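Visit report: cash processing and settlement center, Drerside
16/08/2023

The regional reserve branch at Drerside opened its cash processing and settlement floors to outside analysts for one morning. I attended for the Kunach rates desk. The purpose of the visit was to see how note demand is measured before the figures reach the monthly liquidity bulletin, and whether the July numbers can be read as a sign of weaker consumer spending.

The branch serves 101 commercial bank offices. Each files a cash order by 2 p.m. for delivery the next business day. Orders are entered in a system called Britik, which checks them against the bank's reserve balance and debits the account when the vault releases the notes. Returned notes are credited at face value on receipt and adjusted after counting. Adjustments are posted within three business days.

Puspita Siregar, head of settlement operations, led the tour. She said net note issuance fell in July, mainly through higher returns. Gross orders were almost flat on the month. The distinction matters for forecasting: a rise in returns with steady orders points to shops and banks running down precautionary holdings, while a fall in orders would suggest weaker spending. She would not give a view on the policy rate, and questions on that subject were referred to the press office.
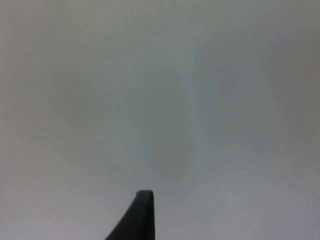
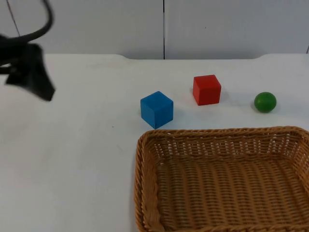 The settlement desk monitors intraday balances from opening until the 6 p.m. cutoff. A bank that expects to be short can borrow overnight against eligible collateral. The haircut on government paper depends on remaining maturity, with the first break at 90 days. Use of the facility was light in July. Staff put this down to the timing of tax payments, which fell later than in the previous year.

We were also shown the survey room. The branch interviews 200 firms each month on prices, hiring and credit conditions. Responses are coded by sector and sent to the research department without firm names. The Wibisono index, which our desk uses as an input, draws on the same answers but applies its own seasonal weights. This explains part of the gap between the two series that we noted in the spring.

Two points to follow up. The branch will publish returns by denomination starting with the next bulletin, and the back data should be loaded before our model is re-estimated. I have also asked for the revision history of the hiring question, which was reworded last year. Siregar's office expects to send it by the end of the month.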